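The Town That Went Back to Repairing Things

When the last appliance shop in Trosorell closed in February, people expected to drive to Grestik for every broken toaster. A few of them started a repair night instead, in a hall behind the library. It now draws more than 1000 visits a year.

The rules are simple. Bring one item, stay while it is worked on, and pay for parts. Lamps and vacuum cleaners come in most often. Small screws go into a bin as soon as they are out, and lids and cords stay with the item. 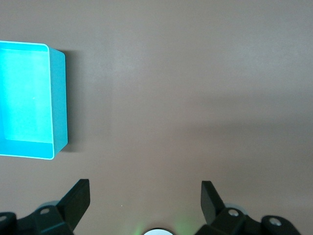

What gets fixed, and what doesn't

The group kept a log of its first 239 repairs. Lamps did best. Coffee makers did worst — many are glued shut, and a part can cost as much as a new machine. Shawky, the nearest parts dealer, is a 3-hour drive away, so orders are pooled and sent once a month.

Rent is low, and the town put in $3000 for tools. The harder question is time. Each repair night has room for only so many items, and the waiting list now runs into the next month.
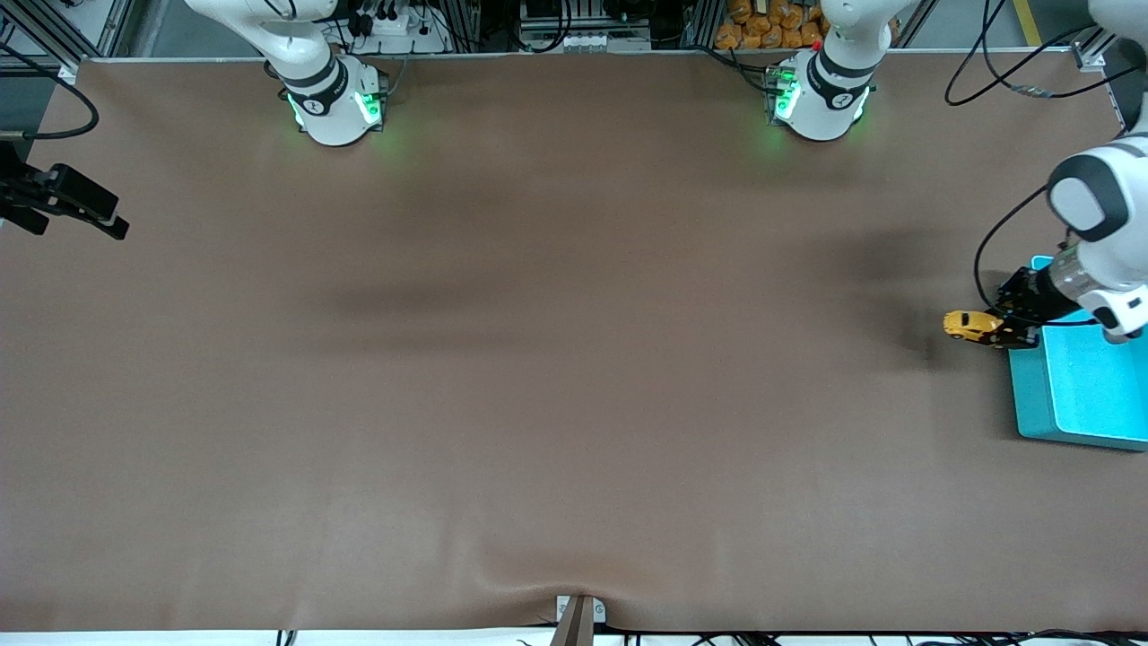

Skukora would like to see a second night added, even a short one, and says people give up on a good lamp when they have to wait five weeks for someone to look at the switch.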